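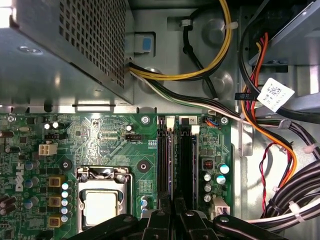

Grescombe College Technical Services, Hardware Support Team

Replacing the power supply in a Dell desktop
By Arben Yordanov
Updated December
4 min read

These instructions apply to the Dell desktops in Rooms 208 and 248. Staff must log the repair in Skolar before opening the case.

Shut the computer down, switch it off at the wall and remove every cable. Hold the power button for several seconds. Lay the case flat on an antistatic mat, take off the side cover and put on a grounded wrist strap.

Study the wiring before touching it. The power supply is the silver metal unit with the square ventilation holes. Note the path of the yellow and black wires leaving it, and of any cable clipped to the chassis wall. 

Disconnect the power leads from the motherboard and the drives. Press each latch fully and pull on the connector, never on the wires. The connector marked FAN_CPU serves the processor fan. Do not lift the lever on the CPU socket.

Support the old unit with one hand while removing its mounting screws, then slide it out. Fit the replacement, start all screws by hand and tighten them evenly. Reconnect the leads and route them clear of the fans.

Run the startup test before closing the log. Failed units go to Othmane Tazi in Room 322.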